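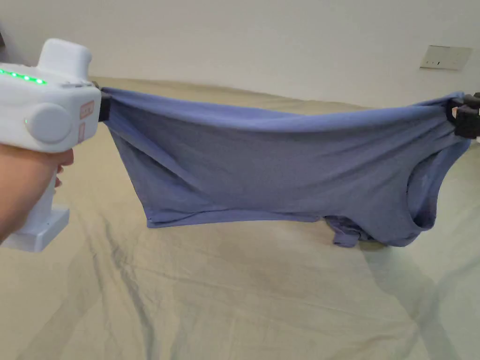
Re: [handheld-users] Jaw reads open, isn't open (was: odd gaps in bedroom runs)

Replying to the list and not just to Cliledcombe, as I think more than one site has this and hasn't noticed. Sorry for length. Typing between runs.

Short version for those who don't want the rest:

- the jaw position we log can be wrong after a long hold under tension
- it reads open while the tips are still shut on the cloth
- all the lights stay green while it does it
- it caught a thumb here. Bruise, no cut, in the book
- please stop doing the two-handed stretch with any unit on the August firmware until you've done the check further down

Earlier message first, then my answers in order.

> Hello all. Cliledcombe again. Has anyone else got runs where
> the jaw trace and the video disagree? We have a batch of
> bedroom runs, tops and bedding mostly, where the trace says the
> left jaw opened and the cloth just carries on hanging there for
> a bit. At first we put it down to the clocks. We re-synced
> everything and it got no better.
>
> It is only ever the left unit. Swapped hands, so the left unit
> was in the right hand, and the fault went with the unit.
>
> Three questions.
>
> 1. Is it the clock after all and we've done the sync wrong?
> 2. Is it worn pads? Ours have done a lot of denim.
> 3. Do we need to bin the runs or can they be patched?
>
> Also the arm at our end has started doing something nasty with
> T-shirts, lets go late and yanks. Might be nothing to do with
> it. Might be learned from exactly this.

1. Clock

No. We thought so too and lost two days on it. A clock fault would shift everything by the same amount, the grabs as well as the releases. Grabs are fine. Line them up against the video and they're bang on. Only the releases are off, and only after the jaw has been held shut for a good while with something pulling on it. Pick up a sock and drop it in a basket, fine every time. Hold a top out by its corners over the bed and get the creases out, then let go, and there's your fault.

The lag when it happens is about 80 ms on a mild one. On a bad one the tips don't open until you squeeze and release again, so the trace shows two openings and the cloth only falls on the second. If you only look at the trace you'd think the person fumbled it.

2. Pads

Not the pads, or not by themselves. We put new pads on both units and the left still did it. What we found when we had the cover off is that the position is read at the drive end and not at the finger. So there is a bit of linkage in between that nobody is measuring. When the jaw has been loaded sideways, which is what a stretch does, the finger can bind on its pin. The drive goes back, the sensor sees the drive go back, the log says open. Finger still shut. The play gets taken up in the linkage and then it lets go all at once with a snap.

That snap is the bit that hurt someone. Person saw green, felt the trigger come back, reached in with the other hand to free the cloth, jaw moved. It moved inwards first, a small kick before it opened. I'd not have believed it but we got it to do it again on the bench with a pencil. The pencil has teeth marks.

I don't want to make too much of this, it's a hand tool and the force is low. But it's low for a thumb. There are people on this list running sessions with students and with paid home folk who've had ten minutes of training, and what we tell them in those ten minutes is "green means you're all right". I've taken that line out of our sheet. Green means it has power and it's logging. Thats all it has ever meant, we were the ones who read more into it.

Why the August firmware matters: the older one had a slower close and a softer hold. August brought in the firmer hold for heavy bedding, which we all asked for, me included. More hold, more side load on the pin, more binding. Dufour haven't confirmed any of this. I sent them the bench clips and had a reply saying thanks, looking into it. Will post when there's more.

3. The runs

Depends. Numbers from Mornton so you can see the scale. We have 603 bedroom runs since the firmware went on. Of those 351 have a stretch in them somewhere, top or sheet. I haven't been through them all and am not going to pretend otherwise. The ones I have been through, it's patchy, some sessions clean all the way and then a cluster. The clusters are late in a session, which fits with the pin warming up or the pad dust getting in, pick one.

What we're doing:

Runs with no stretch: keep as they are.

Runs with a stretch and a clean release: keep, but only after someone has looked at the release on the video. By eye. Don't trust the trace to tell you which ones are clean, it's the trace that's lying.

Runs with a late release: pulled out into a separate folder. Not deleted. It may be possible to relabel from the wrist camera, as the fingers are in view the whole time. Treltberg said they had a script that finds the finger tips and works out the gap. If that still runs could you put it somewhere the rest of us can get at it? I asked before and the link was dead.

Runs with a double squeeze: bin. The person's hand is doing something it would never normally do, and there's no fixing that with a label.
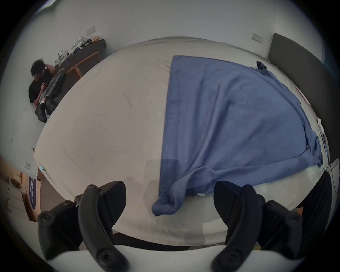

Mornton, bedroom set-up: blue cloth on the bed, fingers wide open over the near corner.

With the fingers wide like that you can judge it easily enough. It's the half-open ones with cloth bunched between the tips that are hard, so I wouldn't expect the script to save everything. Dark pads on pale cloth, good. Dark pads on dark cloth, good luck.

On your arm yanking T-shirts. I think yes, that's this. Ours does it too, milder. Think what it's been shown: jaw says open, hands are already moving apart, cloth still attached. Then the cloth comes away with a jerk. Do that enough times and it learns that moving off before the cloth has gone is how you let go of a top. We put the model trained before August back on the arm and the yank went away. Not proof, but I've stopped the new one running on anything with a person in reach. Suggest you do the same until the runs are sorted.

The check

Takes a few minutes per unit. Do it warm, at the end of a session, it'll pass cold and tell you nothing.

a. Close on a doubled bit of T-shirt cloth, just the tips.
b. Have the other unit, or a clamp, hold the far end. Pull sideways, not straight back. As hard as you would to get the creases out, no harder.
c. Hold for a slow count to thirty.
d. Slacken off. Release the trigger. Watch the tips and NOT the lights.
e. Do that 6 times. Any late one, the unit's out.
f. Hands off the jaws throughout. If the cloth stays stuck, power off first and then pull it free.

If it fails, tape round the handle so it's obvious, and don't put it back in the same case as the good ones. We did that. Took half an hour to work out which was which.

Stopgap that seems to help: back the hold setting down to what it was before August. You'll lose the heavy duvet. Sheets and tops still fine. A tiny bit of dry lube on the pin also helped on ours for a session and a half and then it was worse than before, so I wouldn't.

For sessions that have to go ahead, we've changed the stretch. Lay it on the bed first, smooth it flat, no holding it up in the air between the two units. Slower and the data is a bit dull but nobodys had a late release doing it yet. New line on the sheet given to people: if the cloth doesn't drop, stop, both hands still, say so out loud. No reaching across.

Things I still don't know, would be glad of answers:

- why left. Both ours and Cliledcombe's. Same batch? Ours were bought together, can look up the numbers on the base if someone else will too
- whether anyone has seen it on the old firmware at all
- whether anyone else has had a pinch and not written it down. Please write it down. Off list to me is fine if you'd sooner

Bench clips are in the usual shared folder under "pin". The one with the pencil is the last one. Sound on, you can hear the click before the tips move.

Got to go, next pair are setting up.

Mornton handhelds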